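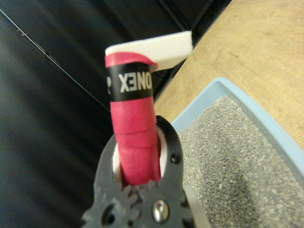 A gripper holding a taped handle, with the litter tray off to the side.

Can a Robot Scoop the Litter Box Yet?

I have two cats and I do not like scooping. That is most of the reason I started reading up on home robots last April. The question I keep coming back to is a simple one: can a machine with an arm do the chores I put off?

Litter is a good test because it looks so easy. You pick up the scoop, find the clump, get under it, shake, and drop it in the bin. A ten-year-old can do it, under protest. For an arm, every one of those steps is a separate problem.

Start with the handle. Most are thin and slick, made for fingers. Grip tape makes one fatter and less slippery, and I think we will all be taping things around the house if these arms ever show up.
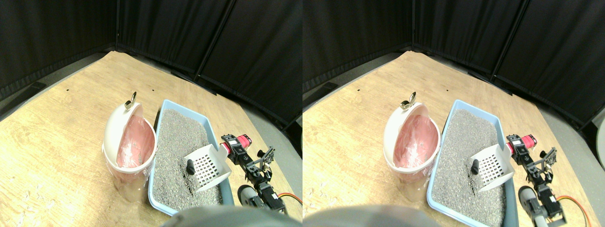 Then there is the litter itself. It moves when you push it, and it never sits the same way twice. A cup on a shelf stays where it is until you grab it. A clump can roll, sink or break in half, and a broken one is worse than one left alone.

My friend Larasati Chong, who used to fix packing machines at a plant in Clurkcombe, thinks shop floors will stay well ahead of homes. Her machines did one job at one height all day. My litter box gets kicked 3 inches to the left every morning.

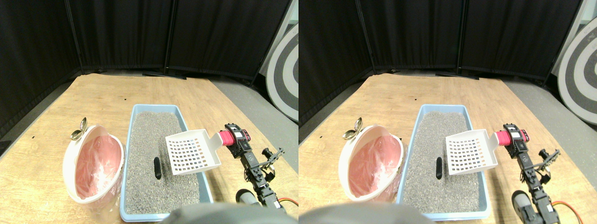

The last part is the drop. The scoop has to clear the rim of the box, get over to the bin and tip without spilling. I miss sometimes, and I have had years of practice.

So my answer for now is not yet, at least for my house. I would be happy with an arm that was slow – it could take an hour while I'm at work. What I can't live with is litter on the rug and me cleaning up after the cleaner. I'll look at dishes next, and maybe socks.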